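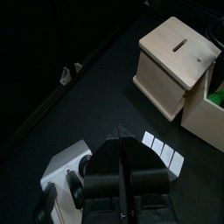

Anexo 1 – Vista da câmera de punho, dedos fechados, caixa com tampa à direita.

Chamado: garra perde a referência de fechamento
Célula: Odley, bancada 2
Aberto por: Kanchan Uniyal
Prioridade: média
Situação: em observação

Descrição do problema
Desde a troca do cabo do punho, em março, a garra informa posição 13 quando está totalmente fechada. O valor esperado é 0. O programa Onyeka interpreta a diferença como peça presente e não libera o ciclo seguinte. O braço fica parado acima da bancada até alguém confirmar no painel. O erro não aparece em todos os ciclos, e reiniciar o controlador resolve só por um tempo.

Registro

08:40 – Fechamento em vazio repetido pelo painel, força em 40. Leitura final 13. Na imagem do punho os dois dedos estão encostados e a emenda entre eles é uma linha fina e vertical. Descartada obstrução visível entre as pontas.

09:05 – Força elevada para 78. Leitura final continua 13. Voltei para 40, não adianta forçar o mecanismo.

09:30 – Garra desenergizada e dedos movidos à mão. Curso livre, sem ponto duro. Parafusos da base conferidos com a chave de torque, nenhum cedeu.

10:15 – Backup dos parâmetros comparado com o atual. O deslocamento de zero estava em 13 no controlador e em 0 no backup. Alguém rodou a rotina de referência com os dedos entreabertos, provavelmente no dia em que o cabo foi trocado. O arquivo Varkeck guarda esse valor e o carrega quando a garra volta do modo de espera, o que explica a falha intermitente.

10:50 – Zero refeito com os dedos fechados e sem nada na bancada ao alcance da garra. Valor gravado no controlador e também no arquivo Varkeck. Na primeira tentativa o arquivo não salvou, estava como somente leitura.

11:20 – Fechamento em vazio depois de sair do modo de espera: leitura 0. Ciclo liberado sem confirmação no painel.

Pendências
Conferir se a bancada Varkaleck usa o mesmo arquivo. Se usar, refazer o zero lá também, com a garra vazia.
Incluir no procedimento de troca de cabo: fechar os dedos, olhar a imagem do punho e só então rodar a referência.
O cabo novo é mais rígido que o antigo. Verificar a folga com o punho girado até o limite antes de fechar o chamado.

Observação de Kanchan Uniyal: deixei a força em 40. Se a leitura 13 voltar, anotar a hora e não reiniciar o controlador – preciso do log antes que ele seja apagado.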